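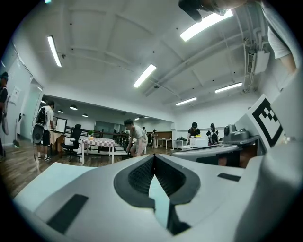 Room view from the hand-held gripper, marker on the finger at right

How many takes before we train?
Despina Kourkoulas
Hi all! We're gathering pick-and-place examples with hand-held grippers at our Flodthorpe space, several people at once, and I have 70 good takes of one task so far. Is that enough for a first try, or should I keep going? I'd hate to wear everybody out for nothing – they've been so patient with me.

Skulero
Welcome! I'd train on those 70 now, just to see where it goes wrong, and then collect more of whatever it fumbles. We ended up near 3,000 across 6 tasks, but our first small run taught us the most. Do move your objects between takes, and keep the marker in view when you check the gripper opening.

Balaskas
more is better imo

Steltton
Agree with Skulero. Also let people swap stations, dear – 7 different pairs of hands helped ours a lot.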